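Getting Started with the Ploldale Kitchen Pack

Ploldale sells this as a 15-minute setup. It took me most of a morning, one pot of coffee and a second pot I don't want to discuss. The pack gives you a simulated kitchen and a two-armed robot called Usby to misuse in it. If you have ever wanted to fail at picking up a spoon without buying a robot first, read on.

Step 1. Load the room

Install the pack, open the Zilik viewer and choose "Galley" from the list of 72 rooms. Most of them are the same room with different walls. Galley is the stone one, with a window at the back, a landscape on the wall and a long counter. The default view is tilted and half full of Usby's own white shell. You get used to it.

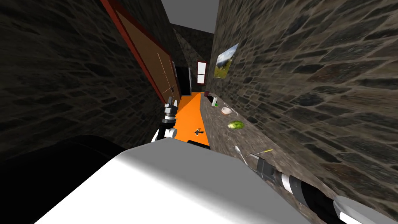 Step 2. Set the arms

Open the Arms tab and press Home, then Ready. Leave the speed at 5. The slider goes higher, and so did my cucumber.

If an arm refuses to move, check that the port is 2858. The manual gives a different number on every page, which at least shows effort.

Step 3. Pick a target

Click an item on the counter and assign it to an arm. I gave the bowl to the left and the spoon to the right, with the cucumber between them as something to avoid. Open the grippers before you bring them in — the software will happily let you punch the bowl with a closed one. 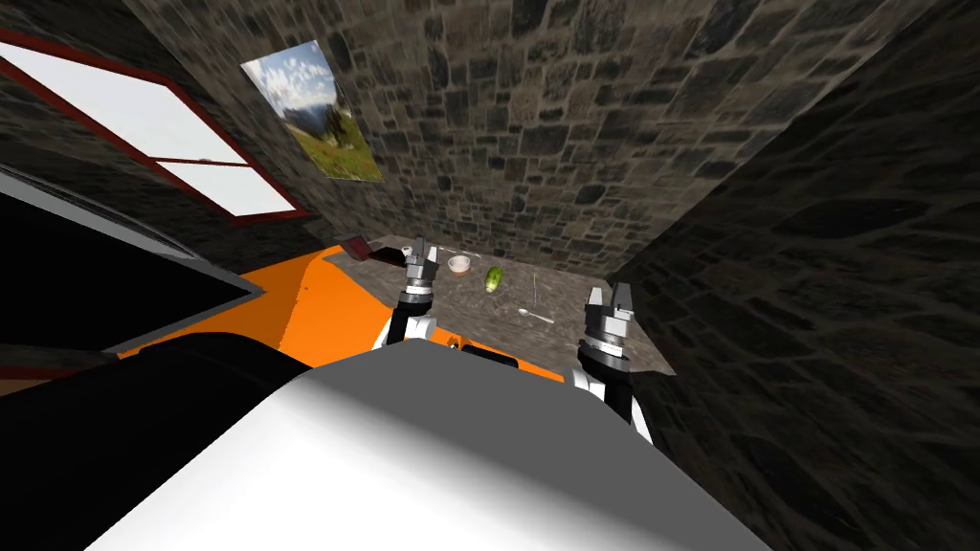
Run the task slowly the first time and save it under a name you'll recognize later. Mine is called "spoon final final." The Petersen add-on will plan the approach for you, but it costs extra and I'm stubborn. You can also replay a saved run from any point, handy for finding out exactly where it all went wrong.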